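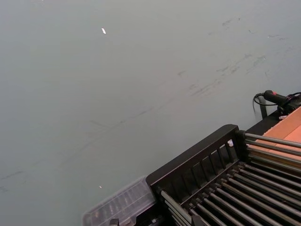
Black metal rack and scuffed gray surface.

Fellmont is a wire goods plant on the east side of the river, in a building that was put up for a bottling company and still has the floor drains to prove it. It makes closet shelving, under-shelf baskets, cooling racks and dish racks, most of it sold under other companies' names. The plant opened its coating hall to outside visitors on Wednesday, September 22, 2021, after a tour planned for February was called off. I attended for the coating line and saw the forming shop mostly in passing. These notes follow the route we took.

The group was led by Rochelle Haverford, who runs finishing. Demetrius Van Dusen from the wire shop took over for the first section and answered most of the questions on welding.

Wire arrives in coils, low-carbon steel, drawn to size by the supplier. Fellmont stopped drawing its own wire some years ago and sold the dies. The coils are stored indoors with the paper wrap left on until the day of use. Van Dusen opened one that had been rejected. The outer turns were clean and the inner ones had a band of light rust where the wrap had been torn in transit. A coil in that state can be used for closet shelving after pickling, but it isn't used for anything that will hold wet dishes.

Straightening and cutting take place on the same machine. The wire runs through two sets of offset rollers, one vertical and one horizontal, and is sheared against a stop. The quality of the shear matters more than I had expected. A worn blade leaves a burr on one side of the cut end, and a burr is the place where a coating will be thinnest. Powder pulls away from sharp edges as it melts. The shop changes blades by count and not by appearance. Van Dusen would not give the count. He did say that it was lowered after a run of returns from Brikby, a retailer that had found rust on the tips of plate dividers within a few months of sale.

Bending is done on benders with interchangeable tooling, and the bent parts are laid into welding fixtures by hand. Resistance welding joins each crossing. The electrode pressure sinks one wire slightly into the other, and the depth of that set-down is checked with a gauge at the start of each shift and after every change of electrode. Too little set-down gives a weak joint. Too much squeezes metal out at the sides of the crossing and leaves a small fin, with the same result as a burr.

There is a further problem at crossings that comes up again in coating. Where two round wires meet, a narrow wedge of space is left on each side of the weld. Cleaning solution gets into it and is slow to drain. Powder has trouble getting into it at all. Haverford described the crossing as the only part of a dish rack worth inspecting, and she showed us a section board on which cut and polished crossings were mounted in resin. Good ones had a fillet of coating bridging the wedge. In the bad ones the film stopped short on both sides and left a bare line at the bottom.

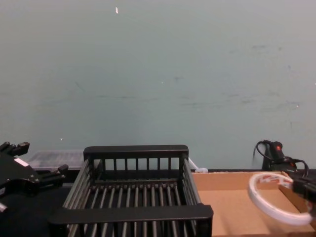
Reading time: 3 min

The pretreatment tunnel is a spray washer with separate zones for alkaline cleaning, rinse, conversion coating, second rinse and a final rinse in deionized water. Work hangs from an overhead chain and passes through without stopping. We were allowed to look in at the exit end only. The conversion coating is zirconium-based and replaced an iron phosphate bath that needed heating. Haverford gave the change a mixed review. The new bath runs at room temperature and produces far less sludge, but it is less forgiving of poor cleaning ahead of it, and the first months of use were spent finding out how much drawing lubricant the old process had been hiding.

Conductivity of the last rinse is logged continuously. If it rises above the limit the chain keeps moving but the hangers are tagged, and the tagged work goes to salt spray before release. Several tags were hanging on a hook by the control cabinet. I asked what had caused them and was told a resin bed had been changed late.

After the tunnel the work goes through a dry-off oven. This is where the wedge at the crossing matters for the first time. Water held there will turn to steam in the cure oven and blow a pinhole through the film. Fellmont has added air knives between the last rinse and the dry-off, aimed upward from below, and also changed the hanging angle of most products so that the long wires slope. The angle is set by the hook. Each product has its own hook drawing, and the hooks are made in the wire shop from offcuts.

Powder is applied in two booths, one for black and one for everything else. The separation avoids the cleanup that a change from black to white would need. Both booths use corona guns. On open wire work most of the powder misses, and the economics of the hall depend on collecting what goes past. The black booth reclaims 95 percent of its overspray through a cyclone and sieve. The other booth sprays several of its short-run colors to waste.

The powder on the black line comes from Vashisht and is a polyester in a fine matte finish. Matte was chosen by the customers, and the hall does not much like it. It hides small differences in thickness, to its credit, but it also takes marks from anything harder than it is and it shows grease. Handling gloves are changed at each break for that reason. Haverford passed around two test panels, one matte and one semi-gloss, that had been rubbed with the same scouring pad. The matte panel had polished to a visible shine where it was rubbed. Both films were intact when tested for holidays with a wet sponge.

A question was asked about nylon, which is still used on dishwasher baskets. Fellmont has a fluidized bed for it, at the back of the hall, and runs it on request. The part is heated, dipped in a bed of powder kept moving by air, and withdrawn with a coat several times thicker than sprayed polyester. It fills the crossings without trouble. It costs more in powder and in heat, and it can't be reworked in the hall. Customers who ask for a price on both usually choose polyester.

The cure oven is gas-fired, with infrared panels at the entrance to gel the surface before the moving air can disturb it. A data logger travels through with the work once per shift, with probes clamped to a thick wire and a thin one. The traces were posted by the exit. The thin wire reaches temperature well before the thick one, so the schedule is a compromise. It is set by the thick wire, using a powder with enough tolerance for overbake to protect the thin.

Testing is done in a small room off the packing area, with Estix film gauges on the bench and a salt spray cabinet against the far wall. The gauges are built for flat surfaces and read incorrectly on small round wire. Fellmont corrects for this with coated reference wires measured in section. The target for black racks is 95 microns on the straight lengths, with no number set for the crossings, which are judged by eye from sections. The cabinet was in use. The batch in it had completed 243 hours and was due to come out at 372. One sample had a rust spot at a foot, under the place where the rubber cap would be fitted. Haverford said it would be recorded as a failure even though the cap covers it, as the caps tend to hold water.

Packing was quiet when we reached it. Racks are nested with a sheet of paper between each pair and packed into cartons with the drain trays separate. Rub damage between nested racks was at one time the largest cause of returns, ahead of rust.

Two points were left open. I had wanted to see stripping of rejected hooks, but that has been moved to an outside contractor. I also asked whether anyone had tried forming the crossings with one wire flattened before welding, to open the wedge. Van Dusen said it had been tried on cooling racks and that the welds were good, but the flattened wire twisted in the bender. He has offered to send the drawings.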